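In praise of the loud wall

My neighbour repainted her front room in March and spent four evenings choosing between two shades of porridge. I went round to help and found I couldn't tell the sample cards apart once she'd turned them over. She's lovely, and the room is perfectly nice, but I walked home wanting to shout about colour to anybody who'd listen, so I'm afraid it's you lot who get it.

I love pattern. I love it on floors, on walls, on the insides of cupboards where only the cups can see it. I grew up in a house with brown swirly carpet up the stairs and orange flowers in the bathroom, and I can still draw both from memory (badly, but you'd know them). I couldn't tell you a thing about the cream hallway in the flat I rented for 7 years afterwards. I must have walked down it thousands of times!

Checks are my favourite of the lot. They're about as simple as pattern gets – one square, then another square, carry on until you run out of room – and yet they never look quite the same twice. Stand square on and they're tidy as a chessboard. Come at them from the doorway and the whole lot slides off sideways, fat squares near your toes and thin ones racing away to the skirting.

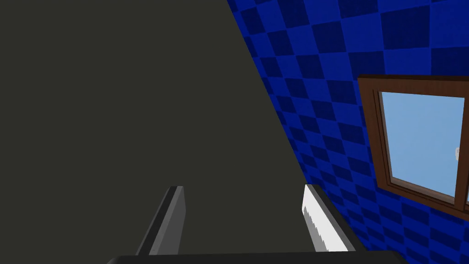
I learned this properly in a café called Slanina, down by the market in Prornstead, where the floor is black and white tile and has been for as long as anyone can remember. I used to sit there on a Thursday with a pot of tea and a book I wasn't reading, just looking at the floor. People step differently on checks. Children hop, obviously, but watch the grown-ups too: a good few of them will shorten a stride to miss a line and then look up to see if they've been spotted. Has anybody ever done that on grey laminate?

The case for plain rooms usually comes down to one of two things. One is that you'll get tired of anything bold. Well, perhaps you will, and then you can paint over it on a wet weekend, having had all the fun of it in the meantime. I've been tired of magnolia since I was nine and it hasn't stopped landlords buying it by the bucket. The other is resale, and this one makes me properly cross. Estate agents tell us to decorate for a stranger who may turn up in ten years' time, and so we live in that stranger's house until they arrive.

I'm not saying every surface should be at full volume. My sister tried that in her first place, with stripes meeting spots in the corner by the telly, and we all had to sit facing the window. But one wall! One floor! The small room is the place to start, too, whatever the magazines say about keeping little spaces pale. A downstairs loo done in a deep, strong blue feels like climbing into a jewellery box. A downstairs loo done in off-white feels like a downstairs loo.

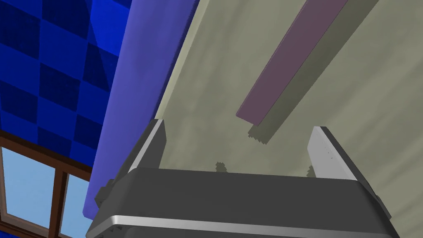

Blue on blue, and a broad patch of beige.

Cost is a fair worry and I won't wave it away. Printed wallpaper can be shocking money. When I did my kitchen I went to Delar for a quote on patterned tile and it came back at 600 pounds, which I did not have, so I bought two tins of paint and a roll of masking tape for 87 and marked the squares out on the old boards myself. It took ages. My knees have not forgiven me, and there is a row by the back door that goes distinctly wonky where I lost the line and ploughed on. I wouldn't swap it. Visitors always find the wonky row, and then they want to hear how it was done, and several have gone home and had a go.

If you're nervous, do what I did and try two shades of the same colour first. Light and dark blue, say, or two greens. You get all the movement of a check with much less of the shouting, and it's very forgiving of a shaky edge. 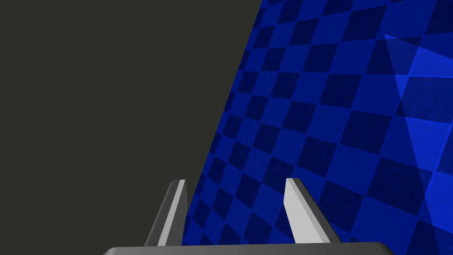
Words: Marek Holub
Filed under: Home, Opinion

The other thing I'd beg you to do is put the sample up big. Those tiny cards are hopeless for pattern, and I think they frighten people off things they'd adore. Paint a sheet of lining paper, tape it up, and leave it for a week. Look at it with your breakfast and look at it with the lamps on. My neighbour has borrowed my tape and has her eye on the inside of the larder door, in mustard, and I'm going round on Thursday to hold the ladder.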